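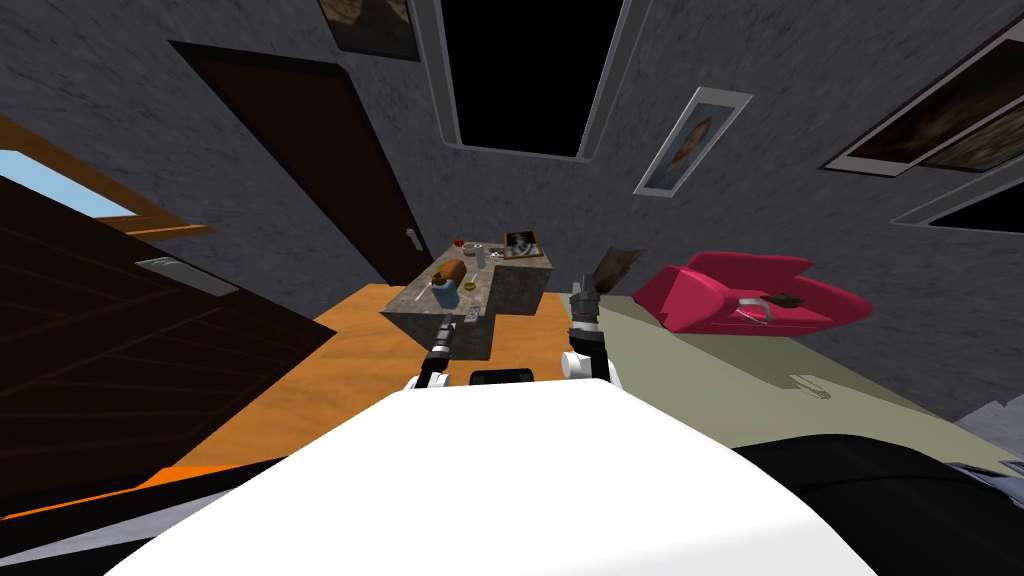
The refit contract for the regional turboprops has been let at last, and most of the coverage has gone to the airline instead of the shops doing the work. Brumell gets the cabin floors and the galley inserts, Malý gets the landing gear overhauls, and Fluner picks up the wiring looms as a subcontractor to both. I've been following this one since the tender came out, mostly because I used to work in a gear shop and still like to know who's hiring. The announcement itself ran to 33 pages, and I read it over lunch at the kitchen table with an apple, much like the small red one on the grey stone table. It was dry going, but the work share tables at the back were worth the time.

Malý's portion is the part I'd watch. Gear overhaul is slow, heavy work and the plating tanks are always the bottleneck. They say the hangar at Danine will take on 430 people once all the bays are open, up from 403 now, and that doesn't sound like much of a jump until you remember how long it takes to get an apprentice signed off. When I started it was four years before I was allowed to release a part on my own signature.

The offset clause is less clear. It talks about "equivalent value" for local suppliers but doesn't say who does the valuing. On the last program I worked on, that line was filled with training courses and a catering contract – all counted, none of it touched an aircraft.

I'd also like to know where the spares will be held. If they stay overseas, a cracked bushing could still keep an aircraft on the ground for a week, whatever colour the sign on the hangar is. The supplier briefing is in May and I'll go if I can get the day off.

Contact | Copyright, all posts by the author | Back to top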